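# Julodano Cell Marking and Setup Kit

The Julodano kit is for workshops and training rooms that run two-arm benches and want the floor, the bench and the paperwork set up the same way each time. It covers marking out, safe distances and working rules for thin cable and wire.

The boundary line goes down first. Use yellow tape and keep it clear of the legs on every side. Nothing is stored inside the line. Trolleys, stands and spare cabinets stay outside it, even when the arms are off. 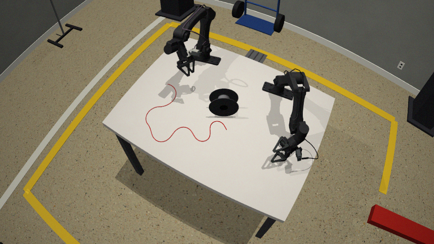
Both base plates are fixed before any cable goes on the bench. Check that each arm can reach its own half without passing over the other base, then set the joint limits and write them on the cell card.

**Rules for cable work (card 17)**

- Lay thin cable in open curves. It should not cross itself.
- One arm moves at a time until the path has been checked at slow speed.
- Open the fingers fully before coming down to the surface.
- Stop both arms before a hand goes over the line - a pause is not a stop.

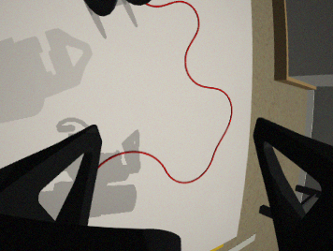 *Red cable on a white surface, with the gripper fingers at either side.*

**In the kit**

- Yellow floor tape, 50 m
- Cell cards, pack of 64
- Setup guide, Prurkham edition, revised January

The Koo add-on has extra cards for benches with a third arm. It is sold separately.

Price: £3,899, delivery included. Order through Fulton, quoting the number of cells you need to mark out.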